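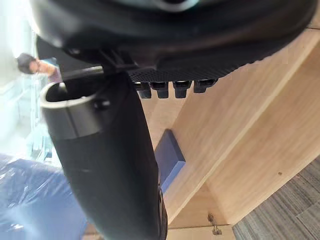

Sunday, workshop notes – the blond cabinet

Came in after lunch meaning to stay an hour and of course it was dark when I locked up. The light wood cabinet is the one piece in this room I never get tired of looking at, pale and fine-grained all over, and I have been promising it a proper going-through since October. It has been treated as the place where everything goes when we can't decide where it goes, and I include myself in that.

Emptied it completely first. I know the temptation is to do one shelf at a time and leave the rest alone, but then things only migrate upward and you meet them again later! So everything came out onto the long bench and a couple of blankets on the floor, and I made tea before sorting, which was the right order.

What was in there, more or less: the Podine sample cards (all of them, including the two sets we thought we'd mailed back), a great many sanding sheets that had curled, three tins of paste wax with very little in any of them, the box of hinges from the Huanca job, drawer pulls that match nothing we own, and a lovely old marking gauge I had given up for lost. Very happy about the gauge. It is back on its hook and I'd ask everyone to be kind to it.

The sanding sheets are now flat under the big dictionary. If you need 200 grit, lift the dictionary. The coarser ones were too far gone and I cut them into strips for hand work, they're in the coffee can.

Then the wood itself. Dusted, wiped down with a barely damp cloth, left it while I swept, and wiped it again dry. I tried the Zelico soap on the inside of one door before going anywhere near the outside, and it came up clean without going yellow, so I went ahead and did the rest. Two thin coats of wax after that, with the cloth folded small and always along the grain. I'd like to look at it again in morning light before I say I'm pleased, but I think I'm pleased. There's a faint ring on the top where somebody stood a mug (possibly me) and it is fainter than it was.

One shelf had a bow to it. I measured 7 mm at the middle over the full span, more than I'd have guessed by eye, so I flipped it over and moved the heavy things down to the bottom. That may be all it needs. If it hasn't settled back by the time the Cavau order goes out, I'll glue a strip along the front edge and be done with it.

Where things live now:

Top shelf – sample cards, in the order of the list taped inside the door
Second shelf – finishes and cloths, lids ON please
Third shelf – hardware, small boxes, Huanca hinges at the left
Bottom – clamps, the heavy jars, anything that makes you grunt

The drawer pulls are in a bag, 39 of them, and anybody who wants them may have them. I'd love to see them on something.

Still to do: new felt pads for the feet, one door that swings open by itself if you don't push it home, and a fresh label for the second shelf. I wrote the first one with the leaky pen and it shows.

Locked up at 2130. Windows shut, heater off, waxy rags spread out flat by the sink to dry, please leave them be.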